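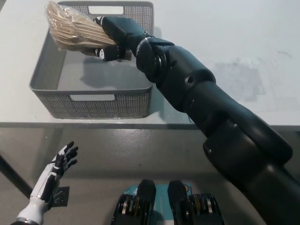
Sticks, gray basket, white table. The kitchen reorganization, late phase.

2021-09-29

I have now lived in Detstead long enough to own things I can't explain. Today's was the sticks. Skinny pale wooden ones, a fat bundle of them in crackly plastic, from the drawer under the oven. Skewers, I said. Embla Hedlund, on the phone from Terkley, asked whether they had points. I said some of them might. She said a skewer either has a point or it's a craft stick, and went back to her lunch.

The plan was to give everything in the drawer a basket. I bought 3 of the gray mesh-sided ones at Gillus in June, when I was going to be a different person by the weekend. They have handle slots at both ends and they've spent the summer nested inside each other on top of the fridge, holding air. Very good at it too.

So: white table cleared, first basket down, and a rule written on the back of an envelope. One basket for things that get used, one for things that might, one for things I'd be embarrassed to have found after my death. The sticks went to the middle basket. Then I remembered the barbecue at Nghĩa Phí's, where I was asked to bring skewers and brought potato salad, and I felt they belonged with the embarrassments. Then back to the middle. This took longer than the entire cutlery drawer.
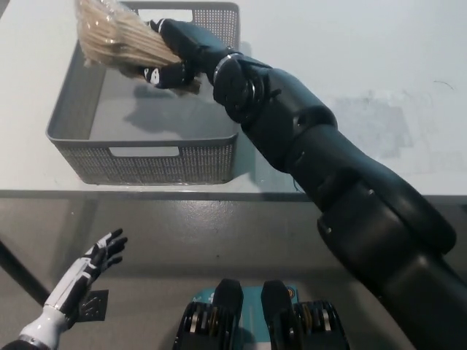
Nghĩa called around four to ask if I still had his big pot. I do. It is not in a basket and won't fit in one. I asked him about the sticks while I had him and he said they were probably from Lưu, the grocery by the bus station, because he once bought a pack there and lost it at my place. He wants them back. He has been without them for 147 weeks, he says, a figure I believe he made up on the spot to hurt me.

Other finds: a lid for a jar I broke, birthday candles with cake still on them, the warranty for a toaster that died two apartments ago, and a receipt for 834 rubber bands. I don't remember wanting rubber bands. I found almost none of them.

The table needs a proper scrub. I had a go with the sponge and moved the dirt slightly toward the window.

Second basket is half full and already contains the envelope with the rule on it. Third one is back on top of the fridge. Soup for dinner, in Nghĩa's pot. Must call Embla tomorrow about the train, and look for the good scissors, last seen going into a basket.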